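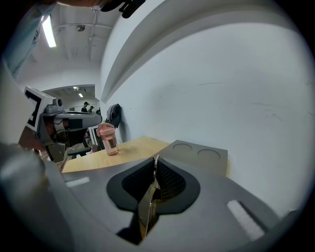

*A gripper at the wall table, with the pink-capped bottle and the two-recess tray*

Projects > Student Teams > Drinus > README

# Drinus: tabletop demos by hand

We made a dataset! Drinus is our club's set of short manipulation demos, recorded with hand-held grippers by students who mostly had never touched a robot before joining. Version 3 is up as of 2022-10-17 and we're really happy with it.

## What you get

- 147 recordings, one task per folder
- gripper tracks as CSV, 3,000 rows max per file (longer ones are split)
- `tasks.txt`, with the wording we read out before each take

Start with the `box` folder. It's the one we argue over most, and the small clasps are great fun to grab (and to miss).
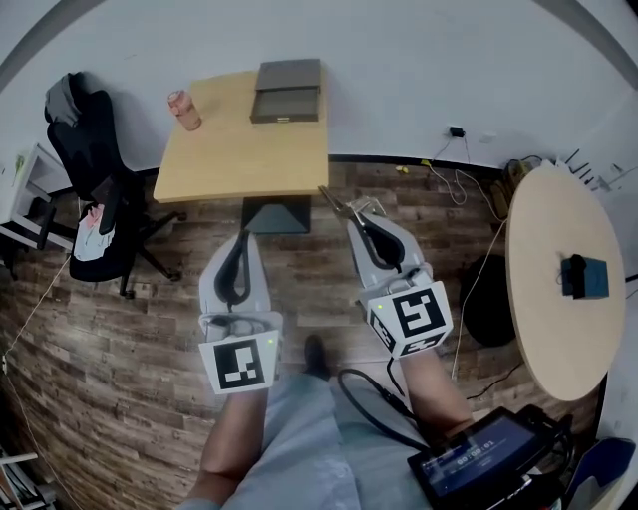

**Flomwood Student Robotics Club, Manipulation Team**

Both hands hold a gripper, and each gripper has its own square markers. Left and right are saved as separate tracks, so please don't merge them before you run `align.py`!

## Known problems

- Markers drop out when one gripper passes behind the other.
- Three folders from February use the old axis order. Run `flip_axes.py` on those first.
- Failed grasps are kept and tagged `miss`. We love these, please use them.

## Using it

Free for classes, clubs and contests. If you train something on it, send us a clip, even a terrible one!

Related projects
- Villalba line follower
- Brusier arm kit notes
- Marker printing guide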